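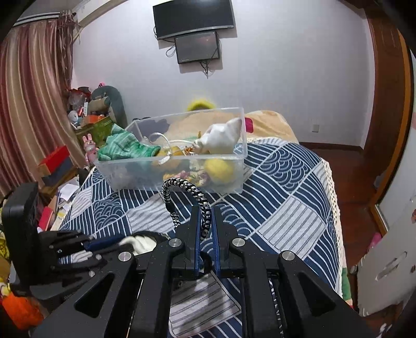
Fonton clear storage bin: three weeks with mixed contents

Reviewed by Bezawit Tamiru

The Fonton is a rectangular transparent bin with no lid and no dividers. I bought one in April to hold the small things that collect in a bedroom: cords, cloth bags, soft items and whatever else has no drawer. It replaced two shoeboxes and weighs 789 grams empty on my kitchen scale.

Walls. Clear enough to find a thing by color. A round yellow item against the front wall can be picked out from the side of the bed. Smaller mixed pieces at the bottom blur into one another, and past a certain depth you still have to dig.

Rim. Smooth to the touch, with no molding flash on my unit. Cloth draped over it stays put. Cord is less cooperative: a long white one springs back over the front rim unless it is coiled and tied first. Braided cord behaves better but tangles with everything near it.

Stiffness. The long walls bow outward slightly when the bin is lifted full by its ends. Lift from underneath. On a mattress it sits at a tilt, as any rigid bin will, and a hard floor is the better place for sorting.

Pouches. Loose contents are the weak point of any open bin, so I tested it with fabric pouches as inner containers. The type that worked has a pale lining, a thick dark edge and a small strap loop. Small parts show up well against the light interior, and the edging gives you something to grip. 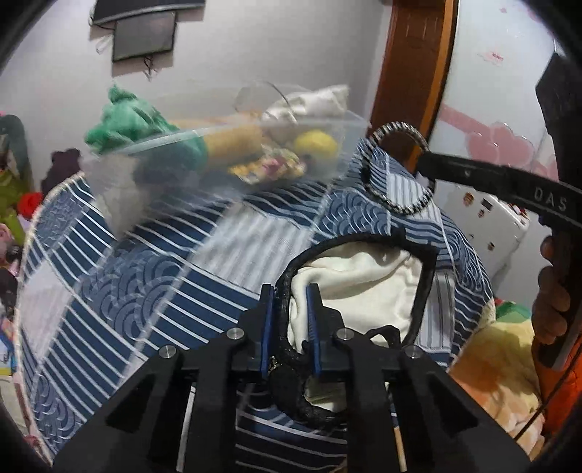

Black-edged pouch with cream-white lining, bin behind.

Two pouches of this size take up most of the floor of the bin - fill them before they go in, as there is little elbow room afterward.

Against the Flatarell. I also own the Flatarell, which has a lid and opaque sides. It keeps dust out and stacks. It is also the bin I never open. For things in weekly use I prefer the Fonton.

Verdict. Recommended for soft and medium-sized items. Add pouches for anything smaller than a fist. Score: 85 out of 100.

Comments (3)

Robel Habte
Do the walls scratch? Mine from Fadville went cloudy in a month.

Bezawit Tamiru
Light scuffs on the base, none on the sides so far.

mekonnen1658
Got one on Saturday. Agree about the cords, I use twist ties.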